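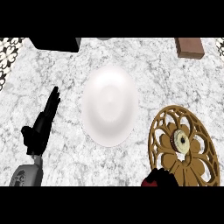

My half of the project was the planner, meaning the bit of code that decides where each arm goes and in what order, and I'd like to say I picked it because I had a grand theory about motion planning. I picked it because Bianca Lungu had already bagged perception and I can't draw, so the scene building was never going to be mine. We called the whole thing Flullico (long story, bad pub quiz) and it runs in simulation only. The layout I used for most of my debugging has a white oval bowl in the middle of a marble worktop and an openwork golden trivet down in the lower right, with a small cream disc sitting on it. The disc is what gave me my summer, really, because one arm is over on the left of the bowl and the other comes in right by the trivet, and my planner had to choose which of them should go for it.

You'd think that's easy. Nearest gripper wins, done! That was my first version and it was four lines long. The trouble is that nearest in a straight line says nothing about whether the wrist can turn the way you want once it gets there, and my planner kept sending an arm off to a spot it could reach but couldn't grasp from. So version 2 asks the inverse kinematics solver first, for both arms, and only then compares path lengths. It's slower, but I stopped shouting at my laptop.

The second headache was the trivet itself. Bianca's segmentation was trained on renders from the Tradon scene pack, where everything is fairly plain, and it did not enjoy the holes. Marble showing through the cutouts got labelled as worktop, which is fair enough, but then the trivet turned up in my collision map as a scatter of little golden islands. My planner saw gaps and happily tried to poke fingers through them. We argued over whose bug it was for most of June (hers, I still say) and in the end I wrapped each object in a convex hull before planning. Crude, but it works for anything flat. It would be hopeless for a bowl you wanted to reach into, so bowls get their own rule, and yes I know special cases are a smell.

Testing was 800 simulated runs with the objects shuffled about and both arms allowed to move. With the old nearest-gripper rule, 83 of those ended in the arms touching each other. With the solver check plus a simple lock on the shared space in the middle, that came down to 19. I went through all 19 replays by hand. Most were one arm backing out while the other was already coming in, so the lock was being let go too early. Houshang Ghasemi, our supervisor, suggested holding it until the elbow is clear and not just the gripper, and I've got that half written on a branch.

Things I'd do differently: log the planner's random seed from day one (I lost a whole week to a crash I couldn't repeat), and agree with Bianca on which way up the camera axes go before either of us wrote any code. The replay viewer I knocked together is in the tools folder. It's ugly, but press the space bar and it steps one waypoint at a time.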